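Über uns

Die Drollel Kabelwerkstatt – wer wir sind und was wir tun

Wer zum ersten Mal zu uns kommt, sucht meistens eine große Halle und läuft dann an unserer Tür vorbei. Wir sind ein kleiner Betrieb mit 8 Leuten, der Kabel sortiert, entwirrt, prüft, kürzt, neu bindet und wieder auf die Reise schickt. Angefangen hat das alles im Dezember, in dem Winter, als Eirini Fragkou für eine Theatergruppe 319 Leitungen aus dem Keller holte und an einem Küchentisch auseinanderknotete. Aus dem Küchentisch sind inzwischen mehrere Tische geworden, aber an der Art, wie wir arbeiten, hat sich wenig geändert.

Der Tisch

Besucher wundern sich gern über unsere Tischdecken. In einer Werkstatt erwartet man eine graue Matte oder blankes Blech, bei uns liegt Stoff mit Zweigen und kleinen roten Blüten. Eirini hat die erste Decke damals von zu Hause mitgebracht, und wir sind dabei geblieben. Auf dem hellen Grund findet man eine dünne Ader sofort wieder, und wer den ganzen Vormittag Knoten löst, schaut zwischendurch eben lieber auf ein paar Blümchen.

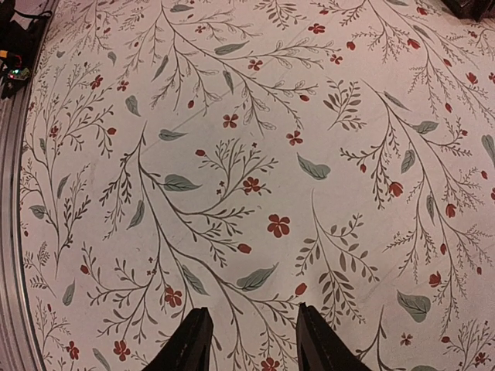
Gewaschen wird am Ende der Woche, und zwar bei uns im Haus. Wer zuletzt geht, legt die Decken in den Korb neben der Spüle, und wer am nächsten Morgen als Erster kommt, darf sich dafür den Platz am Fenster aussuchen. Diese Regel ist älter als unser Firmenschild und wird ernster genommen als manche andere.

Wie wir entwirren

Unser Grundsatz lautet: nicht ziehen. Ein Knäuel wird erst einmal auseinandergelegt, bis man ein freies Ende gefunden hat, und von dort aus arbeitet man sich in aller Ruhe zurück. Terence Inskip, der unsere Einsteigerkurse gibt, lässt seine Gruppen deshalb zuerst eine Weile nur schauen. Das kommt manchen anfangs etwas umständlich vor – aber nach dem dritten Knäuel sitzen sie ganz von selbst so da. Geübt wird auch mit einzelnen dünnen Drähten, damit man ein Gefühl dafür bekommt, wie viel Schwung so ein Stück von allein mitbringt und wohin es sich legen möchte.

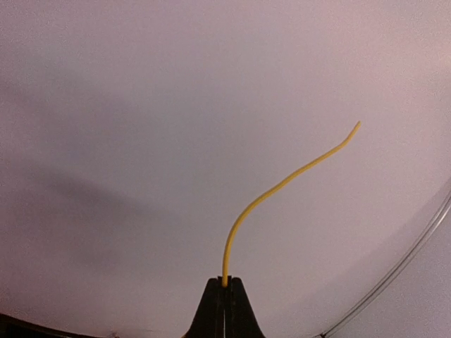
Für die Kurse haben wir eine eigene Übungskiste zusammengestellt, die bei uns Andik heißt (warum, weiß heute keiner mehr so recht). Darin liegen Leitungen in allen möglichen Farben und Längen, und jede Gruppe bekommt sie so, wie die vorige sie hinterlassen hat. Gern nehmen wir zwei Farben auf einmal, Gelb und Blau zum Beispiel, dann sieht man leichter, welche Schlaufe wohin gehört und an welcher Stelle die beiden sich berühren.

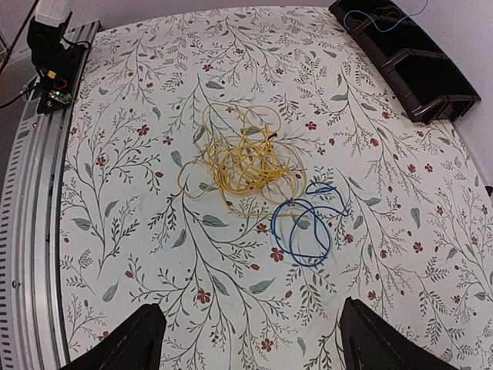
Drollel Hausheft · Ausgabe 8 · Über uns

Fertig entwirrte Kabel werden in weiten Schlaufen gelegt, mit einem Stoffband gebunden und beschriftet. Im vergangenen Jahr sind auf diese Weise 1.546 Stück durch unsere Hände gegangen, davon 912 für unseren langjährigen Kunden Brodus, der Bühnen und Messestände ausstattet und uns seine Kisten in einem Zustand bringt, den wir aus alter Freundschaft nicht näher beschreiben.

Unsere Räume

Wir mögen es hell und schlicht. Bunt ist bei uns genug, was auf den Tischen liegt, und so haben wir es bei ruhigen, blassen Flächen belassen, an denen sich das Auge ein wenig ausruhen kann.

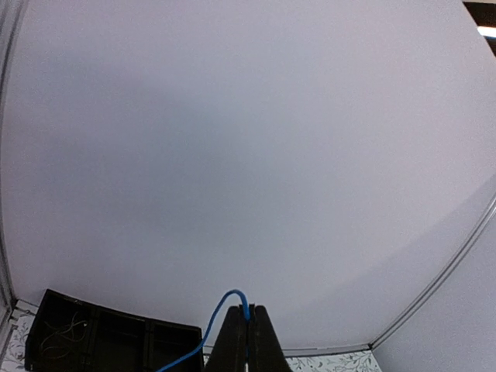 Mittags essen wir zusammen, meistens etwas von Ông, dem kleinen Suppenlokal zwei Häuser weiter, das uns schon durch manche lange Lieferwoche gebracht hat. Wer uns besuchen möchte, kommt am besten um diese Zeit – dann hat jeder die Hände frei, und ein Stuhl findet sich immer. Kabel dürfen Sie natürlich mitbringen, auch einzelne, auch sehr verknotete. Bitte klingeln Sie zweimal, die Glocke im Hof ist etwas leise.

Stand dieser Seite: 10. April 2023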